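Subject: Re: [savon-list] Moving the archive to the new host

On a February evening a list member wrote:

> I have looked at the export from Rinder and I count 3263 messages in it.
> The import form at Asuvex says the limit is 3000 for one file. Does
> this mean we lose the oldest ones? I would be sorry for that, because
> the dyeing recipes are nearly all from the first years. Also, can we
> still search by subject afterwards?

Hello all,

No, we do not lose them. The limit is for one file only, so I will cut the export into two parts and import the older part first. I tried it yesterday with a small piece of 16 messages and the order of the threads stayed correct. The accents in the names were broken in two of them, but this I could repair by saving the file again as UTF-8.

Search by subject will work. Search inside the text works also, but only for words longer than three letters, so please do not look for "dye" and then write to me that the archive is empty. "Dyeing" is fine.

What I cannot move are the attachments bigger than 5 MB. If you once sent the scanned pattern sheets from Duangkaew, please look whether you still have them at home and send them again in smaller pieces. I have the sheets for the borders but I miss the ones for the corners.

During the import the list will be closed for posting, from 16:00 until late in the evening. Messages sent in these hours will come back to you with an error. Please keep them and send them the next day. Your address and your password stay the same, but those who receive the digest must choose it again in the settings, the old host does not export this. 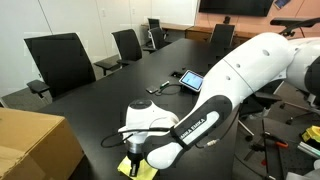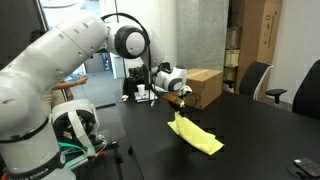 Meeting room, the long table (1) and the two arms (2)

If something in the plan is not clear, please ask on the list and not to me privately, then everyone can read the answer.

Best greetings,
your list admin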